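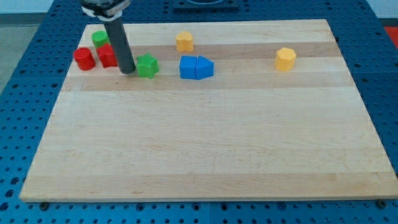
Plomo is a table of lumber prices, small sellers only. Hardwood mostly, sold by the piece or by the board foot, copied from printed lists and shelf tags in Medina and the towns near it. One row per listing. The species name is the easy part, color is where it gets messy. Take a glued-up maple board - pale cream strips next to honey-brown ones, a darker tan band running through it, all under one word, "maple". So color is free text here, and we kept whatever the seller wrote. Don't group on it without cleaning first.

Data / Prices / Plomo / README

Plomo, version 4
Last edit 8 January 2025

What's in it

3847 rows. One CSV, comma separated, UTF-8. Columns:

- listing_id - text, never reused
- seller_code - short code, no names
- species - our spelling, lowercase
- species_raw - what the list said
- thickness - inches, decimal. Rough size unless surfaced = yes
- width, length - inches
- surfaced - yes / no / blank
- color_note - free text, see top
- price - US dollars
- price_unit - piece, bf, lf
- month - month of the list

Blank means blank. Zero means the seller really wrote zero (offcut bins, mostly).

Where it came from

Fakum yard gave us their old paper lists, two boxes. The rest was typed in from tags and handouts. Niko is the little script that joins the typed sheets and fixes the spelling of species. It is in the tools folder, run it from the top folder or it wont find the lookup file. Needs nothing besides Python.

Typed by hand, read twice. Second read caught a lot of swapped width and length. Probaly some left. If width is bigger than length, be suspicious.

Known problems

1158 rows have no length. Those are by-the-foot listings, so price per board foot is fine but price per piece can't be worked out. Don't fill it with the average.

"White wood" is poplar at one seller and pine at another. Left as white wood in species. Same deal with "soft maple" - red or silver, lists don't say. Hard maple and plain maple are kept apart even though plain usually means hard. Your call if you want to merge.

Glued panels and solid boards are mixed. Search species_raw for panel, glued, edge glue. A proper flag column is on the list for June.

Prices don't include tax. Four sellers had a cash price and a card price, we took cash.

Quarter marks: 4/4 went in as 1.0, 5/4 as 1.25, and so on. A 4/4 board surfaced on two sides is still 1.0 in here if the list called it 4/4. Yes this bites people - check surfaced before doing any volume math.

Good for

Comparing species in one month. Teaching board feet. Checking if a quote is way off.

Not good for

National prices, anything by the truckload, trends over many years. Coverage is lumpy - some months one seller is most of the rows.

License and fixes

Free to use and change, keep this file with it. Found a bad row? Send the listing_id and what it should say. No need to send the whole sheet back.

Changes

4 - Fakum boxes added, white wood split back out
3 - price_unit added, was guesswork before
2 - month column fixed
1 - first upload

Comments (4)
Shares (9)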